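Arkley Book Talks: Frequently Asked Questions

What is this series?

Six recorded conversations with people who have written about war and its aftermath, mostly soldiers' memoirs and unit histories. Zuzana Lukáč asks the questions. The first episode goes up in September.

Another war book podcast? Aren't there enough?

Probably. Most of them are an author reciting the jacket copy while a host agrees with it. We ask for page numbers. If a writer says a whole platoon felt betrayed, we want to know how many of them were interviewed, and when.

Do you read the books first?

Yes, all the way through. Turnier's history of a supply battalion runs 788 pages and we finished it, footnotes included. We can't say the same for everyone who blurbed it.

Are the authors paid, or do they pay you?

Neither. Publishers send a free copy and a list of suggested questions. We keep the copy.

Can a memoir be trusted as history?

Up to a point. People remember the loud parts and rebuild the rest, and dialogue quoted word for word ten years later should make anyone nervous. Kanagaratnam's book is better than most on this, and says plainly where the diary stops and memory takes over.

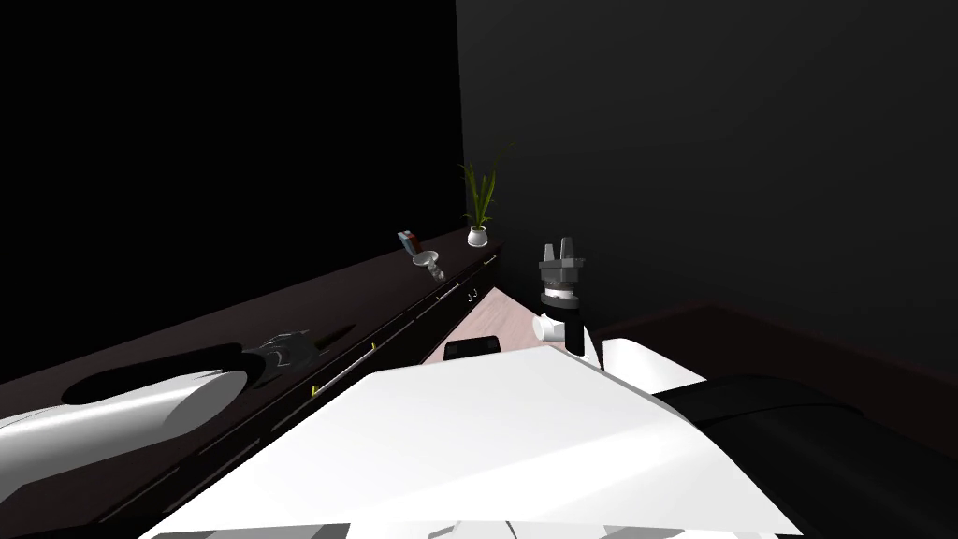
Will you cover books about the future of war?

Two, and we had to be talked into the second. The genre is heavy on forecasts and light on anyone going back to check them. Skustum, whose new book is the subject of episode 2, promises machines doing most of the work of an army base within a decade, kitchens and supply rooms included. Maybe so. A forecast has never had to feed a company at four in the morning. We asked for field results and got three paragraphs about potential.

Do authors get to approve the edit?

No. They can correct a date or a name. One asked us to take out a question and we left it in.

Are there transcripts?

Yes, posted with each episode. They are typed by a person and checked against the recording, so they include the pauses where someone didn't have an answer.

Can I suggest a book?

Sure. Tell us what you think is wrong with it. Letters that call a book "searing" go to the bottom of the pile.

Page last updated August 29, 2018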